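Chore Readiness Walk-Through, Tutedville makerspace, upper level
Filled in by Noémie Landry
4 December 2019
Result: pass with comments (see items 4, 6 and 9)

I use the same sheet for the kitchen chores that I use for the shop-floor ones, so skip whatever doesn't apply to you. My comments run long. Sorry, that's how I think!

1. Table is level and doesn't rock. OK
I leaned on every corner. The far left one used to have a folded coaster under it and somebody finally put a proper foot on.

2. Walkway and stairs clear of cords. OK
One extension cord was lying across the top of the stairs when I got in. Moved it, wrote it down, told the front desk. Please tape down anything you bring up from the shop.

3. Stop button within reach of whoever is standing at the table. OK
Pressed it 3 times, and it stopped everything each time. I'd like it closer to the left side (I'm left-handed, so take that as you like).

4. Finger pads clean, no tears, no grit. COMMENT
Pads are fine but the left one had dried soap in the mesh from the dish trial. Wiped it out with a damp rag. If you run anything soapy, clean the pads before you go home, because that stuff sets like glue and then a cup slides right through.

5. Payload under the posted limit. OK
The Ulon sheet on the wall says 2,000 grams. No mug I own comes close. Our fullest one with water in it went on the kitchen scale at 333 grams, and that's the number I used for the carry test.

6. Mug task: pick up, move, set down upright. COMMENT
This is the one everybody asks me about, so here goes. Can a machine clear a table yet? Sort of! With an empty mug on a plain table, handle pointing out to the side, I'm happy to sign it off. Turn the handle toward the fingers and it starts to dither, and I've seen it nudge a mug along for a good hand's width before getting a grip. A person with a tray would have the whole table done by then. I'm passing it for empty mugs only. No coffee, no tea, and please no soup.

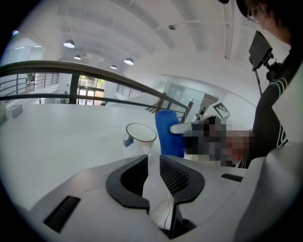 Item 6, mug with the blue handle on the white table, pads just in front of it.

7. Breakables. OK
Only the house mugs get used, never anyone's own. The Nirngate people sent us a box of plastic ones last February and I keep forgetting where I put it. If you find it, leave it under the sink.

8. Light on the table. OK
Plenty of daylight in the middle of the day. I haven't checked after dark and I should, since glare off a white tabletop is a pain even for me. Left open on the sheet for whoever does the evening round.

9. Soft things: cloths, sponges, towels. FAIL for unattended use
I know, I know. I really wanted to pass this one. Picking up a cloth goes fine most of the time, but wiping with it is another story. It presses too hard, the cloth bunches up, and then it's rubbing the table with a little ball of fabric. Folding a towel I won't even put on the form. Fine with somebody standing right there, so that's what I wrote. Agbayani has promised softer pads and I'll redo the whole item when they get here.

10. Hair, sleeves and lanyards. OK with a reminder
Roll long sleeves up if you're reaching near the fingers. Lanyards off, please. Yes, even the nice new ones.

11. Cycle log up to date. OK
Over 2,000 grasps in the log since the pads were last changed. The supplier's card doesn't give a number for swapping them, so I go by feel: when the mesh gets shiny, change them. They aren't shiny.

12. Shop-floor items (bolt sorting, sweeping, bin emptying). NOT CHECKED
Ran out of time. Bolt sorting was good on my last round and I've no reason to think it's gotten worse. Sweeping, well, keep your broom.

To do before the next round
Evening light check (item 8)
Try the mug with the handle turned in, and write down how far it gets pushed
Find the plastic mugs
Ask Agbayani when the softer pads ship

Sheet goes back in the blue binder by the sign-in desk. N. Landry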